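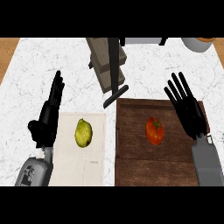

Grolthorpe quarry extension: plans now open for comment

Flallum Aggregates has sent in its full application to extend the limestone quarry at Grolthorpe, and the papers are now with the county planning office. The application runs to four volumes. A shorter summary can be read at the library or on the county website, under the reference 3272.

The company wants to dig eastwards from the present face, towards Chin Lane, and to deepen part of the existing pit. It is asking for permission to work the new area for 30 years. The current permission ends in September, and the company says that without an extension it would begin winding down the site soon after.

The main change from the draft shown to residents last year is how the stone leaves the quarry. The draft kept all lorries on the village road. The application now proposes a covered conveyor from the crusher to the old railway siding, with stone for the larger customers going out by train. Lorries would still be used for local orders, and these would turn left out of the gate and stay off the High Street. The company has offered to have this written into the conditions.

Dust was the subject raised most often at the drop-in sessions. The application includes a new wheel wash, a hard surface on the haul road as far as the weighbridge, and water sprays at the crusher. Dust readings would be taken by a system called Clisix, with monitors at the school, the allotments and the bottom of Chin Lane. The parish council has asked for the readings to be put online. The company has agreed to publish them monthly, but the council would prefer weekly and will say so in its response.

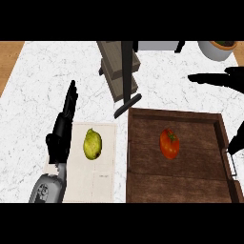
Marble worktop with a cream placemat.

Water is less settled. The deeper part of the pit would go below the present water table, and pumping would be needed for most of the working life of the quarry. The pumped water would go through two settling ponds before reaching the beck. The report on groundwater says there should be no effect on the wells at the top of the village, but it relies on test holes that are all on the west side of the site. Several households on Chin Lane still use wells, and the parish council has asked for more test holes to the east before a decision is made. At the time of writing there has been no reply on this point.

Blasting would stay at its present level, with no blasts before 10 in the morning and none at weekends or on bank holidays. Residents who already get the text message warning do not need to sign up again.

The footpath from the church to the top wood crosses the new area and would have to be moved. The proposed route follows the field edge and is longer, with a steeper climb at the far end – anyone who walks it often may want to look at the plan in volume two. The stile by the pump house would be replaced with a gate.

When digging finishes, the pit would be allowed to fill and would become a lake, with rough grassland on the upper benches. The application gives a planting scheme for the northern edge, which would go in during the first winter of work so that the trees have time to grow. The spoil heap nearest the village would be lowered and seeded.

Comments should go to the county planning office in writing or through its website, quoting the reference number. Letters sent to the parish council will be passed on, but they only count as formal comments once the county has them. Comments made on last year's draft are not carried over and will need to be sent again.

The parish council will agree its own response at its next meeting, in the village hall. Residents may speak for up to four minutes each. Paper copies of the summary will be on the table by the door.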